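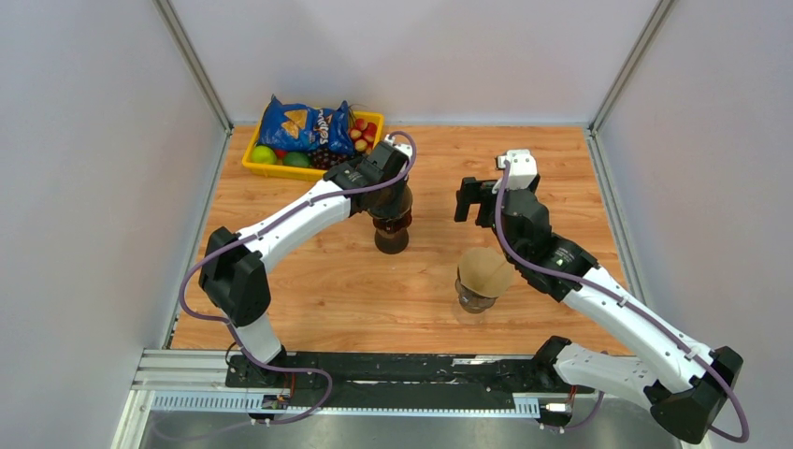

Velaler code sets handling rules for two-arm table cells

Print this article | E-mail this article

Jun 29, 2018

TRULTERLOW – A revised code of practice for tabletop robot arms handling food and glass takes effect here in February. It applies to cells with two arms on a shared mount.

The Velaler code requires an arm holding a glass bottle to keep its grip until the second arm is stationary. Operators must log every dropped item and inspect finger pads after 1,000 grip cycles.

MacKinnon, which drafted the handling section, reviewed 413 logged faults. Of these, 131 involved thin or folded material – paper, film and bag stock – held between rigid fingers.

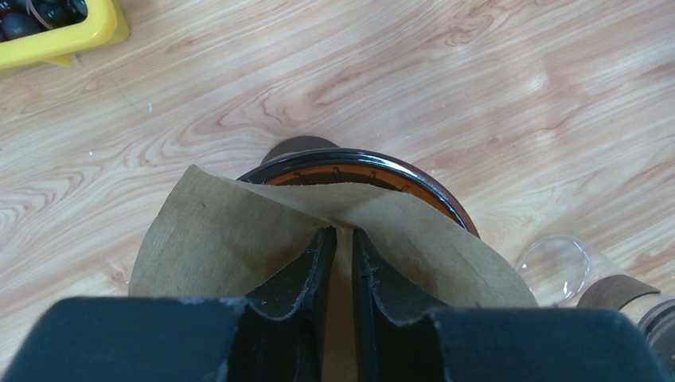
Does the code cover cells already in use?
Existing cells are covered after a transition period of 36 weeks. Until then they may run under the earlier rules if the inspection log is current.

Worn fingers may stay in service if the gripping faces pass the pad test. Stosolari will publish the test sheet and a blank log form before the code takes effect.

E-mail this article | Print this article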